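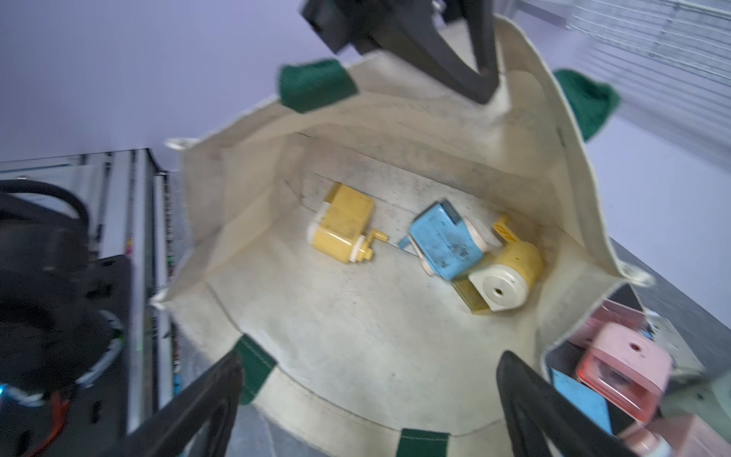

1/ A thread on a bug report I filed in the spring, how the vendor handled it, and what I'd do differently. The details are public now, so I can talk about it. It's long. Mute me if you need to.

2/ The product is Kassa, a booking and payment system used by small museums, public pools and town recreation departments. If you've reserved a swim lane or a picnic shelter in a town like Grisville, you may have used it without knowing the name.

3/ I wasn't looking for bugs. I had booked a shelter at the park and wanted to change the time. The confirmation email had a link with a long number at the end. My second booking had the next number up.

4/ Anyone who has done web testing knows what comes next. I made another account with a different email address, booked something with it, and opened that booking while logged in to my first account. It loaded. Name, phone number, home address, last digits of the card.

5/ I want to be clear about what I did and didn't do. I owned both accounts. I did not open anybody else's booking. If you can prove the problem with your own data, stop there. You don't need a stranger's address in your screenshots.

6/ The technical name is insecure direct object reference. The server checks that you're logged in and doesn't check that the record belongs to you. It's one of the oldest mistakes on the web and I still run into it a few times a year.

7/ There was a worse part. The page had a "resend receipt" button, and the request behind it took an email address as a parameter. You could have the receipt for any booking sent to any address, and for that one you didn't need to be logged in at all.

8/ Reporting it was harder than finding it. No security page, no security.txt, no bounty program. The support form wanted a customer number, meaning the number a town gets when it signs a contract. I'm not a town.
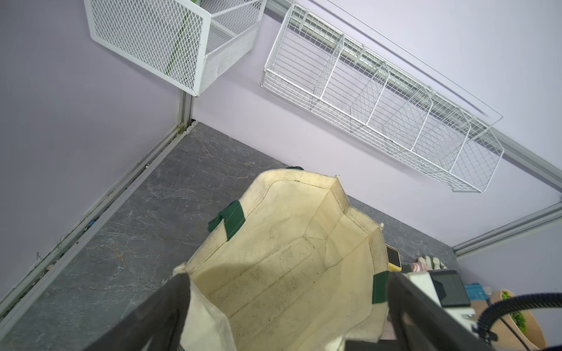 9/ I ended up writing to the general sales address. Plain subject line: "Security problem in booking pages, please forward to engineering." I kept the details out of the first message and asked for a contact and a way to send them privately.

10/ An automatic reply offered me a demo.

11/ I tried again after a week, and this time I copied the recreation office in Grisville. They called me the same afternoon and were very polite. They had a contract manager at the vendor and put us in touch. If you're stuck, go through a customer. Customers have phone numbers that work.

12/ The engineer who got back to me understood it right away. I sent 3 things: the two requests with my own booking numbers in them, a short description of the impact, and the fix I'd suggest. No video, no slides. The whole report fit on a page.

13/ The receipt endpoint was shut off that night. The button just returned an error until they had a proper replacement. I think that was the right call. Some towns complained about missing receipts for a while, and that's a much better problem to have.

14/ The ownership check took longer. Kassa runs a separate copy for each customer, and there were 239 of them, some on old versions with local changes. The hosted ones were patched in 4 days. The ones that towns ran on their own servers had to be updated by hand.

15/ This is where the timeline got difficult. I had told them I'd publish after 30 days. They asked for more time on account of the self-hosted sites. I said yes, on the condition that those customers be told in writing that there was a serious hole and an update for it.

16/ Some people will say I should have stuck to the deadline. I go back and forth on it. A deadline is there to get a vendor moving, and this one was moving. Publishing would mostly have hurt people who rented a picnic table.

17/ Pelluvstead was one of the last self-hosted sites. Their server was looked after by a contractor, Enosetti, and the notice had gone to a mailbox that wasn't read anymore. The vendor ended up calling town hall. The update itself was done before lunch.

18/ Was the bug ever used by somebody else? The vendor went through the logs they had and says they found no sign of it. The logs didn't go back very far. I'd read that as "we don't know" and their advisory says more or less the same, to their credit.

19/ Money, because I always get asked. There was no reward and I didn't ask for one. Please don't bring up payment in a first message to a company with no bounty program. Even if you mean well it can read as a threat, and then you're talking to their lawyer.

20/ They did offer to credit me in the advisory. I said yes to that. They spelled my handle wrong and fixed it when I wrote in.

21/ What I'd change on my side: I would contact a customer on the first day and not wait out the week. I'd also send the report as plain text. I sent a PDF and their mail filter held it until someone went looking.

22/ What I'd like vendors to change: put up a security.txt file. It takes a few minutes. One address, read by a person who can tell a real report from spam. You don't need a bounty to have one.

23/ For developers: random booking numbers are good, but they aren't the fix. Kassa switched to long random IDs and added the ownership check. If they had done only the first, every forwarded email would still be a key to somebody's record.

24/ And write a test for it. Log in as user A, ask for user B's record, expect a refusal. Do it for every route that takes an ID, including the ones behind buttons that hardly get clicked. The receipt route was old and had been left out of the last rewrite of the login code.

25/ If you run a self-hosted copy, the version number is at the bottom of the admin page. Anything from before June needs the update. The advisory has the steps, and you'll want to restart the mail service afterward or the old receipt route stays up.

26/ A couple of people asked for the exact requests. I'm leaving those out until September. The advisory has enough for an admin to check their own site, and I'll add the rest to this thread then.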